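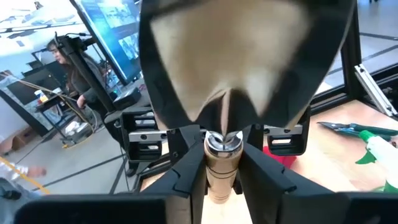

Projects > Womorus Garden Kits > Reports to funders

Reading time: 4 min

Progress report to the Foltden Fund, second period

This report covers the work on the Womorus garden kits between March and the end of August. The first report dealt with the purchase of tools and the lease on the workroom in Paltville. The grant conditions ask for an account of what was done, what was spent and what changed from the plan, and the sections below follow that order.

Kits packed and lent

At the end of August, 119 kits had been packed, checked and put on the lending shelf. The target in the application was 100 by the end of September. Borrowers took kits out 297 times in the period. Most loans were for two weeks. April and May were the busiest months, and on several Saturdays the shelf was bare by noon.

A kit is a canvas garden bag with hand tools and a spray bottle. The tools are meant for people with a balcony, a few pots or one raised bed. We left out anything with a long handle because it does not fit in the bag and is hard to carry on the bus.

Packing is done at the long table in the workroom. Each tool is looked over before it goes in. We check that the handle is firm where it meets the metal, and that there are no splinters or rust. Tools that fail go in the repair crate. Wooden handles are sanded and oiled at the end of the month. We had planned to do this twice a year, but the handles dried out faster than we thought they would.

The bags

The first batch of bags came from Ginting in March. The stitching has held up well. The pockets on the outside have been more useful than the space inside, and borrowers tend to put the small tools there even when the packing card says otherwise. We have changed the card to match.

Washing was a problem we did not plan for. Bags come back with soil in the seams, and light canvas shows it. We tried machine washing on a few of them and they lost their shape. They are now brushed out dry, wiped with a damp cloth and left open overnight. This takes longer, and a kit returned in the afternoon can't go out again until the next day. 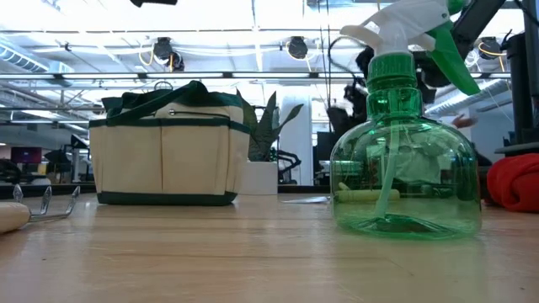 Spray bottles have needed the most replacing. In total, 26 had to be taken out of the kits, nearly all of them with triggers that stuck or leaked. We now keep spare trigger heads and change the head only, if the bottle itself is sound. Every bottle is filled with plain water and tested over the sink before it is packed. Borrowers are asked to return them empty.

Hand cultivators have caused no trouble apart from bent tines on a few, which could be straightened. Cutting tools need oil at the pivot after almost every loan. We added this to the return checklist in June.

Introductory sessions

We held 14 sessions in the workroom, each an hour long. The application described these as tool handling sessions. In practice, people brought questions about houseplants as often as questions about outdoor beds, so the second half hour is now spent on repotting, watering and wiping down leaves. Attendance was steady except in July, when we ran evening sessions only. Daytime sessions came back in August.

Spending

Spending on tools and bags is within budget. Spending on spare parts is over, mostly due to the trigger heads, and printing is under. We ask for permission to move the unspent printing money to spare parts. The full table was sent separately with the receipts.

Changes from the plan

The plan called for a second lending point at the Paltville branch library. The library is still waiting for its new shelving and can't give us a date. We have not spent any of the money set aside for this.

Next period

From September to February, lending will be slower and most of the work will be repair. We will go through every kit, replace worn tools and order a smaller second batch of bags, this time in a darker canvas if Ginting can supply it. Sessions will continue once a month. The next report is due in March.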